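## Our afternoon at the Skekurell open lab

If you missed the outing in May, I'm sorry, because it was a beauty. We got to the old Annan building just after 1 pm, signed the sheet, were handed stickers with our names spelled mostly right, and went straight through to the back where the robots were already going.

Skekurell is a small group. They work on what they call household handling, meaning all the fiddly jobs a person does with two hands while thinking of something else. Folding a tea towel, getting a lid off, putting a bag in a bin. I'd gone along expecting big orange factory arms behind a cage (my only other robot visit was a bottling plant years ago, and that was loud). These were much closer to human size, and the room was so quiet that we could all hear each other whispering.

Mariama Nartey ran the afternoon and she was terrific. She has a way of answering the question you meant to ask, and she didn't mind at all when we asked the same one twice. She began with the towel folding at the first station, which the group has been working on the longest. The arms lifted the towel by two corners, let it hang, laid it down and brought the edges together. It was a bit crooked, and it was still better than mine. We clapped. Mariama said the clapping was nice but the robot had dropped the same towel before lunch.

From there we moved along to plastic bags, and this is where I could happily have stayed until closing. Think about how you deal with a shopping bag. It sticks to itself, it changes shape when you breathe on it, and if it's the see-through kind you can hardly tell which layer you've got hold of. Cameras have the same trouble, Mariama told us. A mug looks like a mug from every side, more or less, but a bag never looks the same way twice. Her team has logged 539 tries at bag jobs so far this year, good and bad, and she says the bad ones get watched over and over.
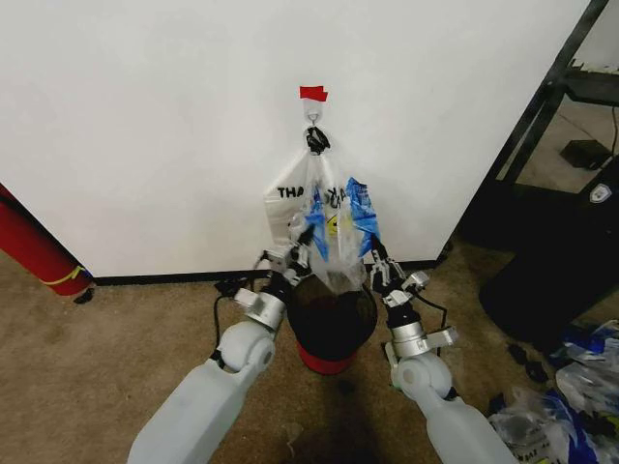 *Both grippers on a bag at the bin station, with the bag's handle looped over the wall hook.*

The trick with the hook was my favourite thing of the whole day. With a handle up on the wall, part of the bag's weight is taken care of, and the two grippers can get on with spreading the plastic. It's such an ordinary idea! My nan kept a nail in the pantry door for much the same reason. Someone behind me asked whether using a hook was cheating, and Mariama laughed and said that people are allowed hooks, so robots are too.

She also talked about how much squeeze to use. Too little and the plastic slides out, too much and it stretches or tears. A person feels that in their fingertips without trying. The group is testing a finger pad called Vovel that is meant to pick up small slips, and she passed a spare one around for us to press. It felt a bit like a pencil eraser. The pads aren't ready for every day yet, and she was frank that they wear out faster than anyone would like.

After a cup of tea we had question time. A few of the answers I scribbled down:

- The jobs are first done with a person guiding the arms, and those recordings are used to teach the robot. Learning to guide them well takes most people about 3 weeks.
- Changing the colour of a bin or the kind of bag can throw things off, so they swap them often on purpose.
- No, it can't do a fitted sheet. Mariama would like to meet the person who can.

Four of us stayed back for a go at guiding the arms ourselves. I managed to pick up a sponge and put it down again near where I'd aimed, and I was thrilled with that. The delay is tiny but you do feel it, and I kept leaning sideways as if it would help. My neighbour at the controls got a lid onto a jar on her second go and has been impossible to live with since.

Skekurell will be opening up again later in the year, once they've moved the towel station into the bigger room. Numbers are kept small so that everyone can get close, so put your name on the list at the front desk if you're keen. Closed shoes, please, and leave large bags at home as there's not much space to store them. Parking is behind the building, with the entrance off the Aklow Street side. Kids are welcome with an adult, and I'd say anyone over seven or so would have a great time.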